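Pneumatic to DDC changeover on a 1960s air handler, keep the receiver-controllers or not?

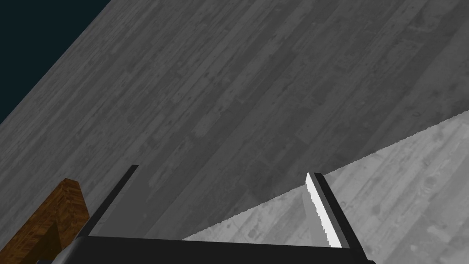

Gray plank texture, rendered.

Posted in: Legacy Controls and Building Automation
September 2020

wcabrera_hvac
I have a four-story civic building, built in the mid sixties, still on its original pneumatic control system. One main air handler, constant volume with hot water reheat, mixed air dampers, chilled water coil. Supply main is 20 psi. The thermostats are direct acting, single temperature. The panel in the basement mechanical room has the original receiver-controllers, and the as-built drawings are still in the door pocket, signed by the Matheson office that did the job.

The owner wants trending and remote setpoints. The budget does not cover replacing the zone valves. The proposal from Grultby is to put a DDC controller at the air handler, use electro-pneumatic transducers to drive the existing damper and valve actuators, and leave all zones pneumatic. Building has 125 zone thermostats.

Questions:
Has anyone left the receiver-controllers in place as a fallback, with switching relays on the branch lines?
What transducer are you using that tolerates a bit of oil?
Is anyone still calibrating the old transmitters, or do you go straight to thermistors?

Wilfredo Cabrera

damperlinkage
Straight to thermistors. A 3 to 15 psi transmitter on a 200 degree span gives you 0.06 psi per degree. You will spend more on calibration labor in two years than the sensors cost.

On the fallback, I would not do it. Two control paths on one branch line means two sets of fittings to leak, and the receiver-controllers drift when they sit. When you need them they will be several psi off.

tee_and_barb
Disagree with damperlinkage on the fallback. I did this at the Didthorpe library annex. We put a three-way solenoid air valve on each branch, common port to the actuator, normally open port to the receiver-controller, normally closed port to the transducer. On loss of 24 VAC the branch goes back to the old controller. The building has run through several controller failures that way and the heating valve modulated each time. It was not tight control, but the coil did not freeze.

The drift is real. Put it on the fall checklist. It takes one tech a morning.

damperlinkage
A morning of labor every year, for a failure mode that is already covered by spring return. Normally open heating valve, normally closed outside air damper, low limit stat hardwired. Lose air or power and the coil gets full heat with the damper shut. That is the fallback.

tee_and_barb
Full heat into a constant volume system with pneumatic reheat downstream. Those zones cannot cool themselves. In a public building you will have complaints within the hour.

lacson_controls
Both of you are assuming the transducer fails to zero output on loss of power. Many do, some hold last position. Check the data sheet before you draw the sequence. The bleed type will vent. The type with separate fill and exhaust valves may hold whatever pressure was in the branch, less leakage.

Also, Wilfredo, what is the air quality? If the compressor is original, pull a branch line off at the farthest thermostat and blow it onto a clean white rag. If you get oil, stop and deal with it first. Transducer orifices are small and no brand tolerates it for long, whatever the sales sheet says.

Lovely Lacson

wcabrera_hvac
Compressor was replaced, but the dryer was out of service for an unknown period. I did the rag test on floors one and four. Floor one clean. Floor four left a faint yellow ring. There is no coalescing filter at the panel, only the original particulate filter at the PRV station.

Did not know about the hold-last-position types. The submittal from Grultby lists the transducer only as "E/P, 0-10 V in, 0-20 psi out" with no failure mode given. I will send that back.

lacson_controls
Add a coalescing filter ahead of the PRV and a second one dedicated to the transducer rack. Put a drip leg between them with a manual drain. Change the first element after 30 days regardless of how it looks, then go by pressure drop.

A yellow ring on the fourth floor only is probably old residue in that riser. Your transducers are in the basement, so they will see what is coming out of the receiver now. Test again right at the panel main.

oldmixedair
I started in the trade on these systems. A few points from that side.

The receiver-controllers of that period are proportional only. If the reset schedule was set up with an outdoor air transmitter as the master, the throttling range was usually set wide to stop hunting. Before you demolish anything, write down the schedule as it is running, using a gauge on each port. The drawings will show what the engineer wanted. What the building got is often different, and the occupants are used to the second one.

Keep the drawings too. Scan them. Half of these buildings have lost theirs.

damperlinkage
Agree on recording the schedule. Also check the pilot positioners on the dampers. If the mixed air actuators share a branch and have positioners set to sequence, your transducer output range has to match or you will get outside air and return air both open at midpoint.

branchline_9
Has anybody looked at wireless pneumatic thermostats for the zones? Same two-pipe connection, keeps the valves, and gives zone setpoint and branch pressure to the DDC. Droltetti makes one. We put 24 of them in as a trial. Batteries are the main maintenance item.

tee_and_barb
What was the installed cost per zone, and did the radios reach through the floors?

branchline_9
Less than half of a full DDC zone, because there is no actuator and no wire. Radio reached through one slab without trouble and through 2 slabs poorly. Plan on a repeater per floor. Ours is poured concrete with metal lath plaster, so yours may do better.

I would not do all the zones at once. Pick the ones on the exposed side and use those branch pressures to reset the supply air temperature. That gets most of the benefit.

wcabrera_hvac
That may fit as an alternate price. I will ask for one floor.

Tested at the panel main today. Clean rag, dry. Both filters are going in anyway.

On the fallback, I am going with solenoid valves on the heating and chilled water valve branches only. Dampers will rely on spring return. Receiver-controllers stay in the panel, tagged, with test ports.

damperlinkage
Reasonable. I still think you will pull them out in a few years.

lacson_controls
Make sure the low limit breaks the fan starter directly and does not go through the controller. I have seen that wired as a software input on retrofits more than once. Manual reset, 20 foot element, serpentined across the downstream face of the preheat coil.

wcabrera_hvac
There is no preheat coil. Heating coil is first in line after the filters, so it will go on the leaving side of that. Existing low limit is pneumatic and will be replaced with an electric one.

oldmixedair
Check that the old one is not also bleeding the damper main when it trips. If you remove it and leave the tee, plug the tee.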